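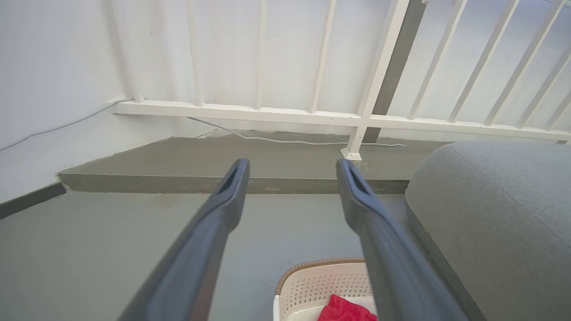 Dalstead, April

3 min read

Drying and folding on a small balcony with a couch on it

Posted by Mereana Costigan

We moved into a second floor unit a couple of months ago and the only outdoor space is a balcony with a smooth grey floor and a concrete ledge along the outside that the railing is fixed to. I have a grey upholstered seat out there and the laundry basket usually ends up beside it, because that's where I sit to fold. The basket is white plastic with small holes all over the walls and a brown woven-look rim.

Three things I'd like sorted before winter.

First, the body corporate rules say nothing can be hung on or over the railing. I've been using an airer that folds flat, but it takes up the whole floor when it's open and I can't get to the seat. Is there a better way to lay things out?

Second, can I leave damp washing in the basket for a few hours if I don't get to it before work? My sister says the holes mean it's fine. I'm not so sure, as last week I had a load of towels that smelled off by the time I got home.

Third, what do people do about the seat? The cover doesn't come off as far as I can tell, and I don't want to drop wet things on it. I also don't know if that sort of fabric should be outside at all. It was in the lounge at our last place.

I can spend up to $60. No dryer, and no room for one.

Lorraine Fairweather

I'll take these in order. I had a balcony much like yours for nine years.

Airer: go tall instead of wide. The upright kind with three or four levels has a much smaller footprint than the winged kind and holds nearly as much. Stand it at the end away from the seat and leave a hand's width between it and the wall. Put the heavy things on the bottom level and the shirts on hangers along the top. I have a Rakena one which was under your budget and has lasted well, though the clips on the side went brittle after the second summer and I replaced them with cable ties.

Check what your rules say about height. In our building the airer could be on the balcony as long as it didn't show above the rail, so I had to buy the shorter version. Ask before you buy. The strata manager took two weeks to answer me.

Don't use the ledge for drying. It's tempting to lay jumpers flat on it, but concrete holds grit and you'll find it in the wool afterwards. If you need to dry something flat, put it across the top of the airer on an old towel and turn it once.

Damp washing in the basket: no, not for hours. The holes help the outside layer and do very little for the middle, especially with towels. If you have to go to work, hang the towels and leave the small stuff. Otherwise set the delay on the machine so it finishes when you're home. For the load that smelled, wash it again hot with half the usual powder and get it straight out. Too much powder is often part of the trouble.

Keep anything red or dark in its own pile while it's damp, too. I lost a good pillowcase that way.

Seat: if it was made for indoors it will fade and the padding will go musty underneath. I'd bring it in over winter. Until then, stand it up on its end once a week so the bottom can air, and keep the basket on the floor. A cotton sheet over the top is enough for folding on.

Pascual Farías

Just get a heated airer. I got the Ritel for 60 on special and I've never looked back. Costs nothing to run.

Trudy Ashby

Agree with most of what Lorraine said. I'd be careful with a heated airer on a balcony, as most of them are indoor only and it will say so in the booklet. They cost something to run too, so look at the wattage and your power rate.

On the seat, look for a tag underneath or inside a seam. If it says solution-dyed or acrylic it can probably stay out under cover. If it says cotton or linen, bring it in. Press a dry tissue hard into the seam along the front after rain, and if it comes away damp the padding is wet and needs a few days inside near a window.

For the floor, I sweep before I bring the basket out and wipe underneath with a damp rag about once a fortnight. Ours is painted and the dust sticks to the bottom of the basket, then ends up on the bed when I carry it in. Four stick-on felt pads on the base didn't help, they just collected hair. An old bath mat under it works better.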